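7/25/24

Quick one, on the train, sorry for typos. Week 4 of the medical physics placement at Dusar and I've been let loose on the gamma camera QA. Flood, uniformity, centre of rotation, repeat. The Viklund phantom weighs a ton and the trolley has one bad wheel.

Did 93 frames before lunch. Two looked odd, rest fine. Ran them through the Tredida software, which crashed. Twice. Been doing that since Febuary apparently.

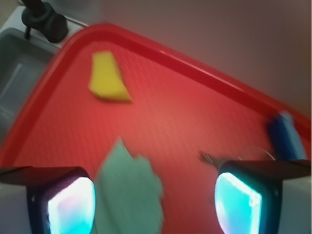
Attenuation correction finally makes sense to me. Sort of. Photons from deep in the body get soaked up on the way out, so the middle looks colder than it is, and you need a map to put the counts back. I'd been picturing it all wrong. Think of a bit of yellow sponge on a red tray, easy to spot, then the same bit under a foot of water. Same sponge, duller. Wrote that in my notebook and felt quite clever till I saw the maths.

Report due at 700 words, currently on 155. Cluvier reading list still untouched. My stop, more tomorow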